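Halls and Residences > Everyday Living > Threads

Search residence guidance Go

5 min read

Drernen Residences Office

1/20
The Residences Office is publishing this thread on the storage of snacks and packaged bread in study bedrooms. It applies to all rooms at Gusthorpe and Herath and replaces the notice previously displayed on the landings.

2/20
Residents are welcome to keep packaged food in their rooms. The Office does not set a limit on quantity. It does ask that food be kept together, off the floor, and in a container that can be lifted and moved in one piece.

3/20
Most residents use the cardboard box in which their groceries or parcels arrived. A box of this kind is acceptable. It should stand on a flat surface, with its contents no higher than the sides.

4/20
Before a box is put to use, please remove it from its outer packing and take off loose tape. Flaps that have torn on opening may be left as they are, folded back or cut away. Staples must be removed.

5/20
We recommend emptying the whole box before sorting it. A bed or a spread blanket is a suitable place to lay the contents out. Shake the blanket afterward — outdoors, please, and away from the ground-floor windows.

6/20
Begin with bread and anything else that is soft. These items should come out first and go back last, and nothing should be stacked on top of them. Thick-cut fruit bread sold by the single slice is popular at Gusthorpe at present and dents easily.
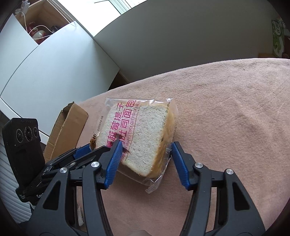

7/20
Check the printed date on each item as it comes out. Formats differ. A run of eight digits with no spaces is commonly read as year, month and day. The same label should state whether the date is the day of packing or the last day of use. Where residents cannot tell, they may bring the wrapper to the front desk.

8/20
Bread should be eaten soon after it is opened. An opened wrapper should be folded over and clipped, or the slice moved to a lidded tub. Clips are available at the front desk in both buildings at no charge.

9/20
Next, take out the dried fruit, dried meat and similar goods. Clear bags are often difficult to tell apart once they have been pushed to the bottom of a box. Where a bag has no label, write the contents and the day it was opened on a strip of tape.

10/20
Individually wrapped sweets should be gathered in one place. A corner of the box will do, as will a mug or a small bag. Loose sweets account for many of the items found behind beds and radiators at the end of term.

11/20
Larger bags go back into the box first, standing upright along the rear side. Flat packets may be placed in front of them. Small packets are best kept near the top, where they can be reached without disturbing the rest.

12/20
A loose sheet of cardboard, cut to the height of the box, makes a workable divider. Residents who wish to keep sweet and savory items apart may find one useful. Offcuts are kept in the recycling room at Herath. 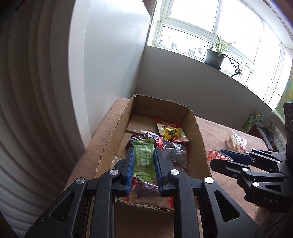 Taking a Golden Plum packet out of a box of mixed snacks.

13/20
Please look at each small packet for splits at the seams before returning it. Packets that have split should be eaten that day or discarded. Fruit packets that leak sugar will mark bedding and attract ants, and the Office has received 37 reports of ants this academic year.

14/20
Of those reports, 20 came from the upper floors at Herath. In most cases the source was an opened packet of something sweet, left under the desk or on the window ledge. Treatment was arranged by our contractor, Ilix Pest Services, and residents were not charged.

15/20
Food boxes should not be kept in the following places: on or beside a radiator; on a window ledge in direct sun; inside the wardrobe with shoes; in the corridor. A box on the floor against the wall may be moved by cleaning staff, who will put it on the desk.

16/20
Sharing is encouraged. A resident who finds on sorting that there is more in the box than one person will eat may leave unopened, in-date items on the sharing shelf in either kitchen. Over 199 items were left there last term, most of them biscuits and noodles.

17/20
Opened food, homemade food and anything without a wrapper cannot be accepted on the sharing shelf. Items containing nuts should go in the blue tub on the lower level. Please do not leave items for a named person — use the pigeonholes for that purpose.

18/20
Residents receiving food parcels from home or from abroad are reminded that labels may be in a language their roommates do not read. If food is to be shared, a short note of the main ingredients is appreciated, in particular where it contains nuts, milk, egg, wheat or sesame. The kitchen at Herath has a pad of blank labels for this.

19/20
Empty wrappers go in general waste. Flattened boxes go in the recycling room, not in the kitchen bins. Boxes with grease or syrup on them are general waste. Room checks will include a brief look at how food is stored, and staff will not open or remove any sealed item.

20/20
Questions may be put to the front desk in person or by telephone on extension 2221. Residents without a desk clip, tape or labels may collect them at any time the desk is staffed. A printed copy of this thread will be placed in each kitchen before the July room changes.

Drernen Residences Office, in reply to the thread
We have been asked whether plastic crates may be used in place of cardboard. They may, provided that they fit beneath the desk or on the shelf above it. Crates belonging to the kitchens should stay in the kitchens.

Drernen Residences Office, in reply to the thread
A further point on bread. Sliced loaves may be kept in the kitchen freezers in a bag marked with the room number. Single wrapped slices should be put in a second bag first, as small items have been going missing under the drawers. The freezers at Gusthorpe will be defrosted before the room changes, and notice will be posted on the doors.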